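Search this site
Search
Home inspection notes
We use cookies to remember your checklist progress. Accept / Manage

Kitchen Countertop Safety and Condition Checklist, with Inspector Comments
By Spyros Kouris
14 May 2022

Scope: one kitchen, stone countertops, occupied unit at Nutdale. Visual and hand inspection only. No stone was lifted and no sealant was cut out. Ratings are OK, MONITOR, REPAIR and N/A. Comments follow the rating where there is something to say. Items rated N/A are kept so the numbering matches the blank form.

SECTION 1 -- SURFACE

1.1 Countertop free of cracks visible at arm's length. OK.

1.2 No open seams. OK. One seam near the sink, tight, filler slightly darker than the stone. Fingernail does not catch.

1.3 Finish even, no dull patches or etching. MONITOR. Polished quartz hides etching under direct daylight and shows it under a low lamp. Checked with both. A faint dull ring was found to the left of the sink, and the occupant believes it came from a descaling product. Cosmetic. Record its position and compare at the next visit.

1.4 No scorch marks or resin discoloration. OK. Quartz slab is stone held in resin, and the resin is the part that suffers from hot pans. Trivets are kept in the drawer beside the range.

1.5 Surface clean and free of standing liquid at time of inspection. OK.

1.6 Glare. MONITOR. The polished top throws daylight back at anyone working there in the morning. Not a defect in the stone. A blind on the window is suggested where knives are used regularly.

SECTION 2 -- FRONT EDGE

2.1 Edge profile rounded, no sharp arris. OK.

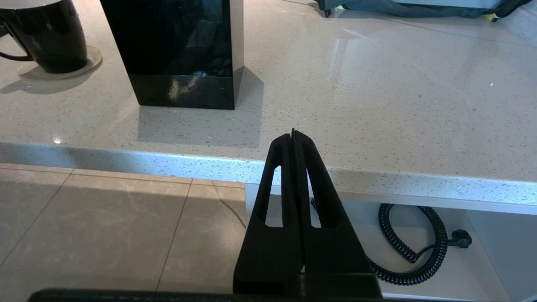 Item 2.1. Front edge of speckled white quartz top, rounded profile; mug on coaster and black box behind.

2.2 No chips on the edge greater than a match head. OK. Run the hand along the full length, then back the other way. Small chips can be missed in one direction. The speckle in this stone makes visual checking unreliable, as a small chip with a gray floor looks much like the pattern.

2.3 Underside of edge smooth. REPAIR. Rough spot beneath the overhang at the end away from the sink. It will snag a sleeve or scratch a child's forehead. Ease with a 200 grit diamond hand pad, wet, and wipe down. Ten minutes of work.

2.4 Outside corners radiused. OK.

2.5 Overhang supported where required. OK. Standard overhang at the base cabinets. No seating overhang in this kitchen.

SECTION 3 -- ITEMS KEPT ON THE COUNTER

3.1 Cups and glassware set back from the front edge. OK. Mug is on a coaster and back from the edge. Handles are best turned toward the wall or along the counter, never out over the floor.

3.2 Coasters or mats in use under mugs. OK. Coasters here are round with a raised rim. Lift each one and wipe beneath it, as grit trapped underneath does more to a polished finish than the mug does.

3.3 Tall items stable. MONITOR. Anything tall on a narrow footprint gets a light push at the top with two fingers. If it rocks, move it to the back or lay it down. Polished stone offers little grip, and an item that does not tip may still slide. Adhesive felt is a poor choice for this. Use thin silicone feet.

3.4 Dark glossy items distinguishable from their shadows. OK. This line was added to the form in December at the request of Spyros Economou, who inspects for low-vision occupants at Bilgate. On a pale top, black objects are easy to find. On a black top the same mug would be rated MONITOR.

3.5 Bags and soft goods kept off food preparation areas. 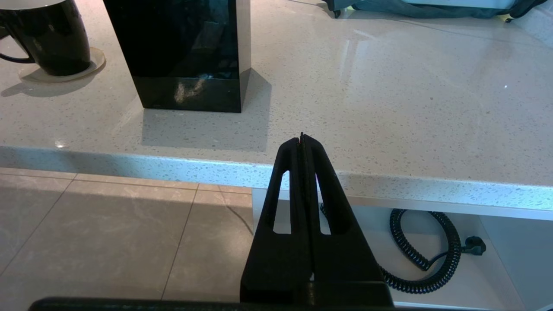

Bags belong on a hook or a chair. The base of a bag has been on floors, car mats and bus seats, and wiping the counter afterward is only done if somebody remembers. Straps are the second concern -- a strap hanging over an edge can be caught by a passing hip or pulled by a toddler, and the load comes with it. Rating: MONITOR. One hook on the side of the tall cabinet would settle it.

3.6 No medication, batteries or cleaning chemicals left within a child's reach. OK. Under-sink cabinet has a working latch.

SECTION 4 -- ELECTRICAL AT THE COUNTER

4.1 Receptacles near the sink have ground fault protection. OK. Tested and reset at the device.

4.2 Cover plates intact and tight. REPAIR. One plate loose beside the range. Screw turns without biting. Replace the screw first, then look at the box if it still will not hold.

4.3 Appliance cords clear of sink and cooktop. OK.

4.4 Under-cabinet lighting secure. OK. Single Makris strip, 60 cm, clips sound, lens free of grease.

SECTION 5 -- SEALANT AND BASE CABINETS

5.1 Sealant at wall joint continuous. MONITOR. Shrinkage behind the faucet, not yet open. Dry behind when probed with a tissue.

5.2 Sealant at sink rim continuous. OK. Mornix clear silicone, according to the occupant. Some yellowing, still flexible.

5.3 Cabinet doors close fully and do not stand proud below the counter. OK.

5.4 Floor in front of counter free of trip hazards. OK.

5.5 Toe kick attached. OK. Clip missing at one end, panel still firm. Replace when convenient.

SUMMARY OF ACTIONS

REPAIR: 2.3 rough underside of overhang. 4.2 loose cover plate. Do 4.2 first.

MONITOR: 1.3, 1.6, 3.3, 3.5, 5.1.

NOTES ON USING THIS FORM

Enter a rating on every line before writing any comments. Inspectors who comment as they go tend to run out of patience by Section 4, and the electrical lines are the ones that matter most.

Do not tidy the counter before starting Section 3. The form records how the kitchen is used, and a cleared counter rates OK on every line without telling the next inspector anything.

Cleaning pads and abrasive powders should not be used on the polished face for any reason. The pad in 2.3 is for the underside only.

Revision note: 3.4 added, old 3.4 and 3.5 moved down one. Forms printed before the change can still be used if the line is written in by hand.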